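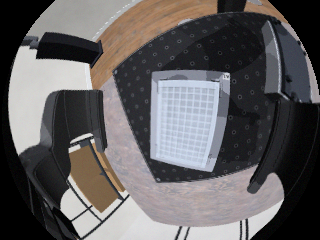

Gathering demonstrations in simulation is the job of building up a pile of worked examples that a learning system can copy from, and it's the part of robotics I've spent most of my time on (happily, mostly!). A demonstration is one complete go at a task, saved from start to finish: what the cameras saw, where the joints were, what the gripper was told to do. Simulation just means the robot, the table and everything on it are computer models. The wrist view is the one learners tend to lean on hardest, and with a wide lens you get a round picture with black corners, both gripper fingers reaching in from the sides and the tray in between them, with the straight edges of the board bent into curves. People new to it always want to flatten that out. I leave it alone, as long as the training views and the test views are bent the same way.

Where the examples come from

Most sets I've worked with began with a person at the controls. The operator moves a handheld controller or a small leader arm, and the simulated arm follows along. Kai Ruppert taught me to do it at Trurncombe, and his main lesson was to slow down near the object and stop fiddling once the fingers were lined up. All those tiny corrections get saved too, and the learner will pick up your dithering along with everything else.

The other common source is a script. You write out the path, the simulator plays it, and you keep the runs that pass a check at the end. Scripts are tidy and they never get bored, but the motions come out very alike. Our Flallstead set had 246 demonstrations by hand and 1,000 from a script, and I still reach for the handmade ones first when I want to see how a person gets out of trouble.

Camera views

A set usually carries more than one view of the same task. The wrist camera is great for the last little bit of an approach, but it loses track of the wider workspace, so an outside camera gets added to cover the arm and the table together. From up there you can check how the tray is turned on the perforated board and how the forearm comes across to it. You also find out how much the arm hides! Part of the tray disappears under the gripper in a view like that, and a learner trained only on the outside camera has to cope with the gap. 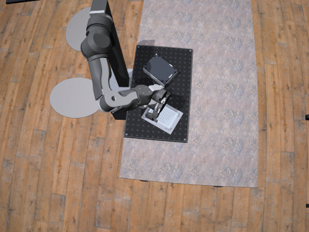 Changing things up

If every example starts the same way, the learner just memorizes one motion. So between runs you shift the tray, turn it, swap the table texture or move the lights. This goes by the name of randomization, and it's cheap in simulation because you're only editing numbers. Liliana Negri, who ran the El-Sayed project with me, liked to change one thing per batch so she could tell what had broken the policy. I'm less patient and tend to change everything at once (she was usually right, I'll admit).

Sorting and labeling

Each demonstration gets marked as a success or a failure, and often there's a short line of text with it, something like "pick up the tray." Kylie Lockyer and I once spent most of a December going through labels and found 11 where the wording didn't match the task. Failures are worth keeping in their own folder. Some training methods can use them, and they're handy for testing whatever automatic checker you've got.

Limits

Simulated contact is never quite the real thing. Thin edges, soft pads and anything that slides are the usual sore spots, and a grasp that holds nicely in the model may slip on hardware. Many groups mix in a smaller batch of real demonstrations for that reason. At Tunville we did 3 rounds of this, and the second one helped the most, though Paora Grimshaw puts that down to the new finger pads and we've never settled it.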